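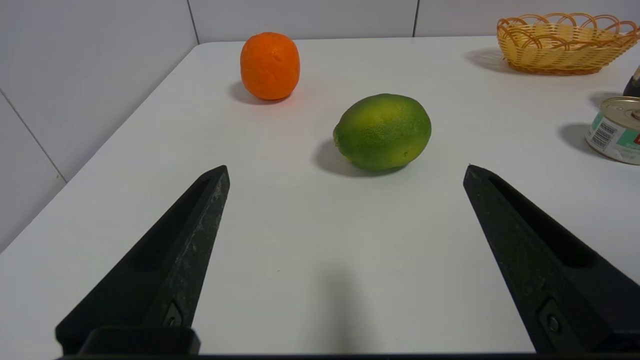
Looking after white worktops and tables

White surfaces show everything, which makes them easy to keep clean if you deal with marks the same day and hard work if you don't. Most of what follows applies to laminate, painted and solid-surface tops. Marble has its own section further down.

Everyday wipe

Warm water and a drop of washing-up liquid will do for nearly all of it. Wring the cloth out well, wipe in straight lines from the back to the front, then go over the top again with a dry cloth. The drying is what stops the smears. Use a clean cloth each day, as a greasy one only moves the dirt about.

Tea and coffee rings

Mix three teaspoons of bicarbonate of soda with enough water to make a paste. Spread it over the ring, leave it while you do something else, then wipe off and rinse. Old rings may need a second go. Don't be tempted by the green side of the sponge - it takes the shine off laminate and the dull patch will hold stains from then on.

Turmeric, curry and tomato

Wipe up straight away. If a yellow mark stays behind on laminate, leave it by a sunny window if the table can be moved. Turmeric fades in daylight, sometimes within an afternoon. On a fixed worktop, try the bicarbonate paste before anything stronger.

Pen and crayon

Ballpoint comes off with a little surgical spirit on cotton wool. Test it first on the underside or a back corner, particularly on paint. Crayon should be scraped with the edge of an old plastic card and then washed. Melamine sponges work on both, but they are a very fine abrasive, so keep them for matt surfaces and press lightly.

Glue and sticky labels

Rub in some cooking oil, wait ten minutes and roll the residue off with your thumb. Wash afterwards with soapy water or the patch will collect dust.

Scratches and grey scuffs

Grey lines from pans are often metal left on top of the surface. A cream cleaner on a damp cloth lifts most of them. Real scratches in a painted top can be rubbed down with 2000 grit wet-and-dry paper, used wet, and touched up with the original paint. Leave laminate alone, as sanding goes through the pattern layer.

Marble

No vinegar, no lemon, no bathroom spray. Use a neutral soap, and mop up wine and juice at once. Reseal when drops of water stop beading.

Heat

Put a trivet or folded towel under anything from the oven or hob. Scorch marks on laminate can't be cleaned out, only covered or cut away.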